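Home | About Us | Programs | Reports | News | Contact

Kusus Guest House Program
Progress report to the Flurberg Fund
Thursday, June 21, 2001

This report covers the second half of the grant year. It follows the headings in the grant letter, except that training and staffing are put together because most of the staffing money went to training.

Use of the house

The Kusus house in Ultness was open every night of the period except for 2 nights in May, when the water main on the street was replaced. Families of patients at the district hospital used it for 651 guest nights. Most of these were short stays, one or two nights before or after surgery. The longer stays were nearly all parents of children on the burns ward, and those families asked for different things: a place to cook, a quiet room in the daytime, and somewhere to leave bags when they went home for a weekend.

We changed the booking rules in response. A family staying longer than a week can now keep the same room for the whole stay, even if a larger room would be a better fit for someone else. This has cost us a little in occupancy. We think it is worth it and would like to keep the rule for the next grant year.

Referrals still come mainly by phone from the hospital social work office. The fax form we designed last fall is hardly used. We have stopped printing it.

Building work

The ground floor bathroom is finished. The door was widened, the tub was taken out, and a shower with a level floor was put in. The tile is not the tile we ordered, but the supplier gave a discount and we accepted it.

The upstairs hall was painted and the carpet taken up. The boards underneath were in better shape than expected, so we had them sanded and did not buy new carpet. The savings were moved to the kitchen line, as agreed by letter.

The kitchen is behind schedule. The second stove is in place but cannot be used until the gas line is inspected. The first inspection date was canceled by the city and we are waiting for another. Until then, families share one stove, and evenings can be crowded. A sign-up sheet on the refrigerator has helped some.

The roof over the back porch leaks again at the same corner. The roofer who did the repair has agreed to come back under his warranty.

Staff and training

We have 2 paid staff, as before, and a night cover list. Everyone on the list has now had the fire safety course and the half-day on infection control. The infection control session was more useful than the one last year - it was taught at the house, with our own supplies, and covered what to do when a guest goes home sick.

The partner house in Bragança sent us its housekeeping manual in March. Parts of it have been translated and put to use, mainly the room turnover checklist and the rules for storing clean linen. Their laundry is done by an outside firm and ours is done in the basement, so those chapters do not apply to us.

Linen and bedding

The fund paid for 44 sets of sheets, with matching pillowcases, and for new mattress covers in all rooms. All of it has been delivered. The old sheets were a mix of sizes and many did not stay on the beds. Fitted sheets have cut the time it takes to turn a room over. Worn linen that could still be used went to the animal shelter.
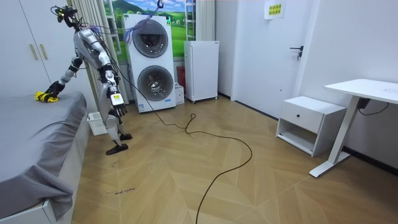
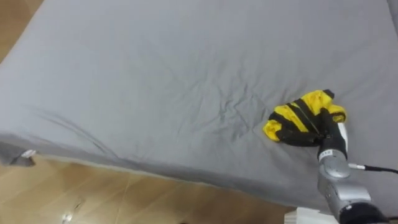
Work at a bed, and a gray fitted sheet on a mattress.

The second dryer, bought under the same line, arrived with a dented door and was exchanged. The replacement works. Drying was the slow step before, and sheets are now back upstairs the same day.

Budget

Spending is within the approved total. Linen came in slightly under, the bathroom slightly over, and the kitchen will not be fully spent until the gas work is done. We ask to carry the unspent kitchen money into the next period. Utility bills rose over the winter and we expect to ask for an increase on that line in the next application.

Next steps

Finish the kitchen. Get the porch corner fixed before fall. Meet with the hospital about parking, which is the complaint we hear most from guests and which we cannot solve on our own. The final accounts will be sent separately once the bathroom invoices are closed.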